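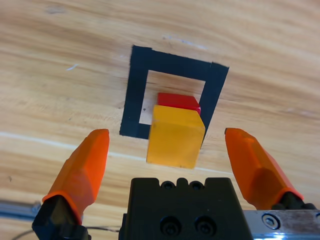 Workshop & Table > Wood Surfaces > Cleaning and Care

Getting tape gunk off a wooden tabletop without wrecking the finish?

Kylie Dunstan
Hi all! I've got a wooden table with really pretty wavy grain, and I made a square on it with black tape so I'd always have the same spot to set my colored blocks in (I do little stacking and sorting games with them). The tape has been down since October and the corners are getting ragged. I'd like to pull it up and go without, but I'm scared it'll leave sticky lines or take the finish with it. The table was a Girnside, secondhand, and I have no clue what it's coated with. Has anyone done this on bare-ish wood? I also wouldn't mind another way to mark a spot!
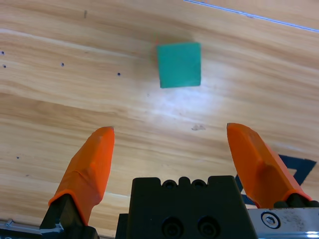
Iwona Lis
Warm it first. I use a hair dryer on low for a minute, then peel slowly, folding the tape flat back on itself so you're not yanking straight up. Any goo left behind comes off with a drop of cooking oil on a soft rag, then a barely damp cloth with dish soap. Before you start, look at how the top takes the light. Mine throws a whitish glare patch right near a little teal-green cube if I look from the wrong side, and in a spot like that I can't see residue at all, so I move my head (or the lamp) and check again from the other end. Go with the grain when you wipe. And please try the oil in a corner first, some finishes go blotchy!

Edmund Kozłowski
just sand it

Fabrice Lemaire
Please don't sand it, at least not yet, you'll end up with a pale square and then you're refinishing the whole top. I did that to a Tomaszewski desk and I'm still mad about it. Iwona's way is good. I'd skip the citrus removers too, the Veteck one left my table dull for weeks. If the wood under the tape looks a different color afterward, leave the table uncovered near a window for a while and it may even out some. For marking a spot I switched to a thin felt mat with the square drawn on in chalk. It slides a little, but 2 dabs of poster putty hold it fine.

Related
Felt pads keep falling off chair legs
Water rings on an oiled table
Tevberg shelf smells like varnish, normal?
Best rag for waxing small tables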